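How to Recover a Robot Arm After a Grip Fault on Glassware

This procedure applies when an arm reports a grip force fault while handling glassware at the Midberg bench. In January, an arm at the Lurnby site was restarted before its fault had been read, and a beaker was broken. The steps below were revised as a result.

Step 1. Press the stop button and wait for the drive light to go out. Do not reach between the fingers.

Step 2. Record the fault code. Code 132 means that the force limit was exceeded; code 43 means that the finger position was lost. 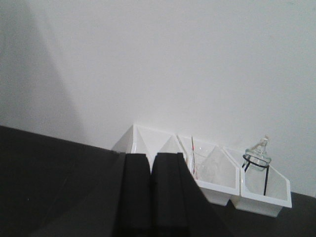
Gripper fingers in front of the white organizer, with glassware in the compartments.

Step 3. Check each item of glassware for cracks before the arm is moved. Clear glass is hard to see against white plastic - use a flashlight held low and to one side.

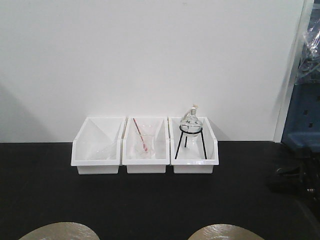

If any item is chipped or cracked, put on cut-resistant gloves and remove it by hand. The arm must remain stopped until this is done.

Step 4. Select manual mode and raise the arm slowly, straight up. Move it sideways only when the fingers are clear of all objects.

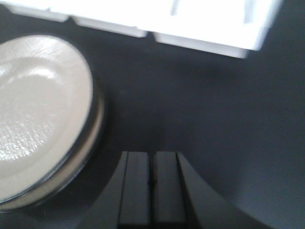
Midberg Automation Safety Team

Step 5. Run the empty grip test. If the fault returns, leave the arm stopped and call Nadiia Sirko at extension 938.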